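Parneck Shallow Mailer Box, White Inside
Item 738

Sold flat, in bundles of 40
In stock - ships from our Clorow warehouse

The Parneck Shallow Mailer is a low cardboard box for light goods that don't need a deep carton. Customers use it for snack samples, travel packs, stationery and small gift sets. The inside faces are white, so you can print a message on the base or leave it plain.

Each box arrives flat and scored. Fold the long sides up first, then the short sides, and press the tabs into the slots until they sit flush. No tape is needed to hold the shape. We do suggest one strip of tape across the front flap if the box is going through the mail.

Packing light items

Soft packs and foil bags move around in a shallow box more than people expect. Put the flattest item down first and fill the corners with tissue or shredded paper. Do not overfill. If the lid bows when closed, go up a size to the Parneck Mid, which has the same footprint and a taller wall.

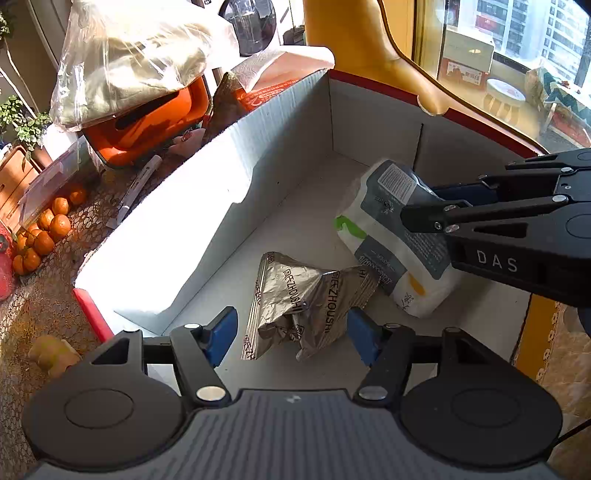
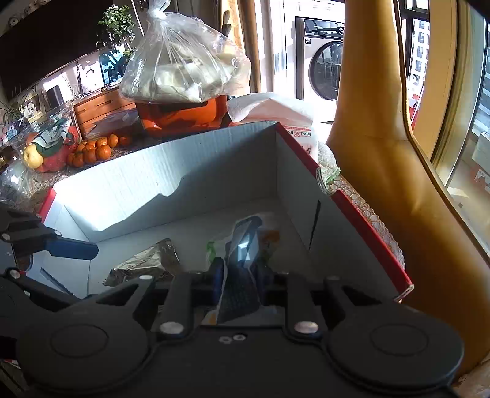

Foil snack package and tissue pack in the open box (first photo); glossy packaged item (second photo).

Details

Material: single wall corrugated cardboard
Inside: white
Outside: white or natural brown, choose at checkout
Maximum load: 800 grams
Assembly: fold and tuck, no glue
Supplied: flat, 40 per bundle

Boxes from the same bundle will match. Natural brown can vary a little between production runs, so order everything at one time if an exact match matters to you.

Printing

One-color printing is available on the lid or the inside base. Send your artwork as a vector file with the text converted to outlines. We send back a proof within 3 working days and nothing goes to press until you approve it. Printed boxes cannot be returned unless the print is faulty.

Storage

Keep bundles flat, off the floor and out of damp rooms. Leave the straps on until you need the boxes - the edges curl if loose sheets are stood upright for long.

Goes with

Gudico paper tape, white
Ghaffari shredded paper fill, natural or gray
Parneck Mid Mailer

Samples and large orders

We will mail one plain sample of each size on request. For orders of 800 boxes or more, write to Nayara Damasceno at the trade desk with your quantity, outside color and delivery ZIP code. Orders placed before noon are packed the same working day.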